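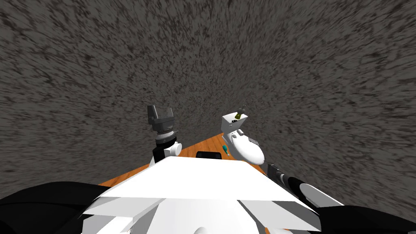

Tablero de madera y pared gris moteada, imagen hecha por ordenador

Última actualización: June 7, 2020

Aceite o barniz para una mesa de madera pegada a pared gris??

Imelda Manalastas
Hola a todos, voy con prisa asi que perdón por el desorden. Tengo una mesa de madera maciza, tono tirando a naranja, la compré de segunda mano en abril. 85 cm de fondo. El dueño anterior le dio algo, no sé qué, y ahora cada vaso deja cerco. También manchas blancas donde pongo el plato caliente. La pared de detrás es gris oscura con motitas y con esa pared el naranja canta muchísimo, me gustaría bajarlo un poco sin pintar.

Dudas: ¿lijo entera o solo donde está mal? ¿Aceite o barniz al agua? En la tienda Rivera me querían vender un aceite duro de la marca Orno, 30 euros el bote pequeño. Me parece caro pero si dura lo pago. Ah y comemos ahí todos los días, dos niños, zumo, rotuladores, de todo. No tengo lijadora, me la prestarían un fin de semana. Gracias!!

Dzintra Zariņš
A ver, por partes. Lo primero es saber qué lleva ahora. Coge un algodón con alcohol y frota en una esquina por debajo, donde no se vea. Si se pone pegajoso, goma laca. Si no hace nada y el agua se queda en gotas, barniz. Si el agua se mete y oscurece la madera - aceite o cera, y casi gastado. Por los cercos yo apostaría por cera o goma laca, pero haz la prueba.

Lijar: entera. Si lijas solo las manchas te quedan calvas de otro color y luego no hay quien lo iguale. Grano 80 para quitar lo viejo, luego 120, luego 180. Siempre a favor de la veta. Ojo si es chapada, que en los cantos te la comes enseguida. Aspiras, trapo apenas húmedo, dejas secar y una pasada a mano muy suave.

Acabado, con niños: barniz al agua para suelos, mate. Tres manos finas, lija fina entre mano y mano. Aguanta zumo y aguanta rotulador (bastante). El aceite queda más bonito y se repara por zonas, pero hay que repasarlo cada cierto tiempo y los cercos vuelven si te descuidas. Yo tuve la de la cocina con aceite nueve años, encantada, pero sin críos.

Lo del naranja: el aceite normal te lo va a subir, calienta el tono. El barniz al agua lo deja más o menos como lo veas recién lijado. Si aun así te parece mucho, hay fondos con un punto de pigmento blanco que lo enfrían. Prueba antes por debajo y míralo de día, al lado de la pared, que con bombilla amarilla engaña muchisimo.

Y los trapos con aceite, si al final vas por ahí, extendidos al aire o en un cubo con agua. Hechos una bola en la basura pueden arder solos. En serio.

Skokatau
yo no lijaba nada, le pones un hule y a correr jaja
bueno en serio, para las manchas blancas a veces va la plancha tibia con un trapo de algodón encima, sin vapor, unos segundos y miras. a mi me quitó dos de tres. para el cerco oscuro no sirve, eso ya esta dentro

Imelda Manalastas
Prueba hecha, se puso pegajoso!! Goma laca entonces. Pido la lijadora y voy a por el barniz mate. Lo de los trapos ni idea, gracias.

Contacto - © Netlow - Volver arriba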